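Equipment Planning Participants Wanted: Kitchen Table Manipulation Cell, Korell Shared Workshop

Posted 2020-11-20

Korell is getting ready to buy a second robot arm, and before we sign anything we would like to sit down with people who have bought, budgeted for, repaired or simply lived alongside this kind of equipment. If you have ever ordered a gripper and found out two months later that the cable set was a separate line on the quote, you are very much the person we are hoping to hear from. You don't need to be an engineer, and you don't need to have worked with us before (though if you came to the May sessions, welcome back!).

The work itself is tabletop handling of household things: cups, a spatula, toy fruit, a bowl or colander, the sort of items a person picks up without a thought and a robot hand finds surprisingly fussy. 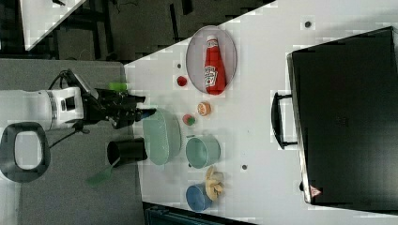 Ansel Strickland
Equipment Planning Lead, Korell Shared Workshop

I have been looking after purchasing here for long enough to have a drawer full of adapters that fit nothing we own, so please believe me when I say this call comes from the heart. Our building dates from 1997 and it was wired for sewing machines and light woodwork. The money we have set aside is decent but it has to cover everything, and "everything" has a way of growing between the first quote and the last invoice. I would much rather have that conversation with a dozen sensible people in November than by myself in the spring.

What we are asking you to do

Participants join a small planning group that meets four times, two hours each, by video call. Between meetings there is some reading, mostly quotes and spec sheets, and I promise to send it in good time. We have three questions to settle:

Whether to buy the second arm outright or lease it for two years. Zondham has offered us both, and the two sheets are laid out so differently that I have had to retype them side by side to compare them at all.

Which hand to put on it. A multi-fingered gripper is lovely for cups and round fruit, but the spare parts cost more and the wait is longer. A plain two-finger one would leave us money for a spare -- and I go back and forth on this almost daily.

How to plan the bench around it. This covers the table, the mounting holes, storage for the objects, and where the cables run. Cables deserve a meeting all to themselves. They loop and trail across the work area at present, and I would like the new bench to have a proper route for them, priced from the start.

We also want help with the object list. The current set has grown up bit by bit, and replacing worn cups and fruit is a small cost that never makes it into anybody's budget. Larger pieces such as the toaster oven take up a lot of table, so please think about reach and bench width when you read the floor plan.
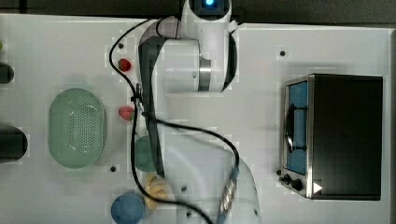 Who should apply

We have room for twelve people and would love a real mix. Lab managers, shop teachers, bookkeepers, repair technicians, small manufacturers, and graduate students who have been handed the ordering because they were standing nearest the door are all welcome. It helps if at least one of these sounds like you:

You have compared quotes for equipment that needed installing, and remember what was missing from them.
You have kept a machine running past its warranty.
You have written a maintenance budget, even a bad one.
You work with robot arms every day and have opinions about cable routing.

If you work for a company that sells arms or grippers, please tell us so in your note. You can still take part in the bench and storage meetings, but we will ask you to sit out the ones on pricing.

What you receive

Each participant is paid $100 per meeting, plus $58 for the reading at the end of the series. You will also get the finished planning workbook, with all our line items and the lease comparison, to use however you like at your own place.

How to apply

Send us a note of a page or less with your name, what you do, and one purchase you would handle differently if you had it to do over. Stories of things going wrong are welcome and will stay inside the group. Please mark it "Second Arm" and mail or drop it at Korell Shared Workshop, Room 259, Raudsepp Building. Tõnu Kütt is reading applications with me and will answer questions about the current setup, the floor plan and the power supply. He knows the wiring far better than I do.

We reply to every note, though it may take us a couple of weeks.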